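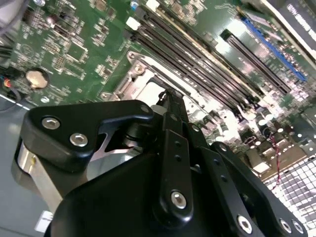
4. Setting up the count station

The Muklow tally program runs on one desktop computer per counting hall. Set it up the afternoon before polling day, with the hall locked and the Clevham ward list to hand.

4.1 Switch on the computer and log in with the hall code printed on the sealed envelope.

4.2 Choose New Count, then pick the ward. Check that the number of polling stations matches your ward list.

4.3 Enter the number of ballot papers issued to each station. The usual bundle is 600. Part bundles must be typed in by hand.

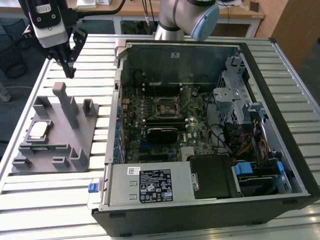 Desktop computer with side panel removed

4.4 Add the candidates in the order they appear on the ballot paper. Do not sort them by party.

Note: Names longer than 216 characters, including the party description, will be shortened on the result sheet.

4.5 Create two operator accounts. Each figure has to be entered once by each operator before the program accepts it.

4.6 Run a test count using the practice papers, print the result sheet and then choose Clear Test.

Caution: Clear Test removes every figure entered so far. Do not use it once the first ballot box has been opened. 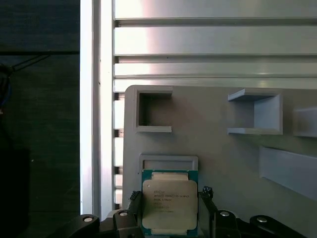

Intel Xeon processor

4.7 If the ward has a recount, choose Recount from the Kelmendi menu. The first set of figures stays on file and can't be changed.

4.8 Export the final result to the Skanar memory stick and hand it to the returning officer with the signed sheet.

Wards that used the October by-election version must install the update of 13/01/2023 before step 4.2. Older count files will open as read-only.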